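Suvska lose at home again

2025-08-25

I went to the Flornis game on Saturday with my brother. The gate was given as 2,279, which felt generous given how many seats were free in our stand.

Suvska started well enough. Matar hit the post early on, then put a header over from a corner. After the break we stopped passing the ball and Flornis scored on 65 minutes, from a throw-in we should have cleared twice. It ended 1-0. 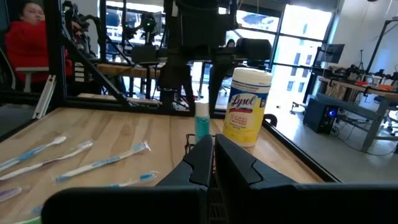

Toothbrushes, still in their packets.

I thought Annag Nisbet got her changes wrong. Taking Matar off left us with no one to hold the ball up, and the two who came on both wanted to play wide on the left. She said afterwards that he had a tight calf, so maybe she had no choice.

We have 6 points and Jandivard away next. They get 4,000 on a good day and the away end has no roof. I'll probably go anyway, if I can get a lift.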